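I keep my car going in a one-bay garage at the back of our place in Sultesside, and most of what I know I picked up by doing it wrong first. These are the small habits that have stuck, in no order at all.

## Before you crawl under anything

Watches, rings and bracelets come off. I used to skip this one and got away with it until my watch band bridged a battery terminal and the wrench I was holding - a quick spark, a red stripe on my wrist, and a whole lot of bad language! Now it all goes in a box in the house before I even pick up the keys. Any old box will do, so long as it isn't the one you keep your drain plug washers in (ask me how I know).

A watch and a string of beads don't take up much room, so you don't need anything fancy.
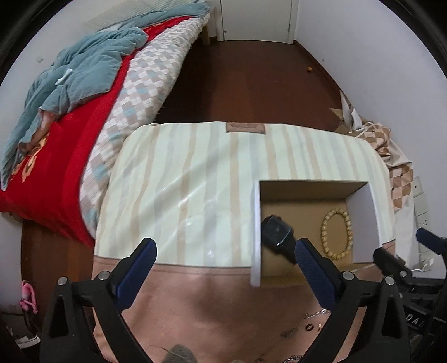
## Wiper blades

Wipe them with a damp rag every time you fill the tank. Mine were leaving a smear right at eye level and I was all set to buy new ones, but the rag came away black and the smear was gone. When you do change them, lay a folded towel on the windshield first. A bare wiper arm snaps down hard.

## Tires

Check the pressure in the morning before you drive anywhere, and go by the sticker inside the driver's door, not the number on the tire itself. I'd been reading the wrong one for years. My neighbor Estrella Quintero keeps her gauge in the door pocket, and I've copied her, so now I do it while the coffee's brewing.

## Write it on tape

I put a strip of masking tape inside the glove box door and write the mileage on it whenever I do a job. Oil, cabin filter, coolant, whatever. My last cabin filter was 16 months old when I finally looked, and there were leaves in it - whole leaves! The tape fixed that.

## Stuck lug nuts

Break them loose while the car is still on the ground, then jack it up. A quarter turn is plenty. Once the wheel is back on, snug them in a star pattern, lower the car and finish with a torque wrench. Then check them again after a short drive. I borrowed a torque wrench from Refugio Ponce for so long that he bought himself another one, so I guess this one's mine now.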